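Water Use in Shared Kitchens at the Staltley Residence
Student project report
Lucienne Millet, Quentin Marchal, Armelle Joly
Supervisor: Régis Pichon
May 6, 2026

1. Why we chose this topic

The Staltley residence has one water meter per floor and no meter for single rooms. Students pay a flat charge, so they never see how much water they use. We wanted to know how much of the water on one floor goes through the shared kitchen, and what it is used for. Perrine Pruvost, who manages the building, gave us the meter readings from October and let us fit a small flow meter under the kitchen sink on the second floor.

2. Method

The flow meter was a Flarnlow model with a plain digital counter. We read it every evening for 21 days and wrote the number in a notebook kept in the cupboard under the sink. Two readings were missed during the second week. For those days we split the difference between the readings on either side.

We also left a log sheet next to the sink and asked people to tick what they had used the tap for: washing dishes, rinsing food, filling a pot or kettle, cleaning, or other. Of the students living on the floor, 20 agreed to take part. Everyone on the floor used the sink, including people who did not fill in the sheet, so the ticks do not cover all of the water.

3. Results

Total water through the kitchen tap over the whole period was 1,568 liters. The highest daily figure was 170 liters, on the evening of a floor dinner. The lowest figures came on days when many students had gone home.

Dishwashing had the most ticks by a wide margin. Rinsing food came second. Filling pots and kettles had fewer ticks than we expected, but several people told us they forgot to log a kettle. Cleaning had very few ticks, and most of those were from the same two people.

In the last week we put a plastic basin in the sink with a note asking people to wash up in it instead of under a running tap. Use went down a little that week. The floor dinner was in the week before, so the two weeks are hard to compare. Without the dinner the drop is small, and we do not want to claim the basin caused it.

4. Problems

The log sheet got damp and had to be replaced twice. The second time we used a plastic sleeve and a pencil on a string. We should also have measured hot and cold water separately, because heating makes up much of the cost. The flow meter only fit on the pipe before the split.

5. Counters and houseplants

One question in our closing survey was about water used for wiping surfaces and watering plants. We had left both out of the log sheet, and they ended up under "other." A marble countertop and a potted plant with long, pointed leaves both come into this group.
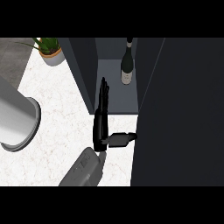
6. What we would do next

A second study should run for a full semester and cover two floors, one with a basin and one without. The plants should get their own line on the sheet. Armelle has asked Perrine Pruvost if the flow meter can stay in place over the summer, when fewer rooms are rented. The notebook and the damp log sheets are with Régis Pichon.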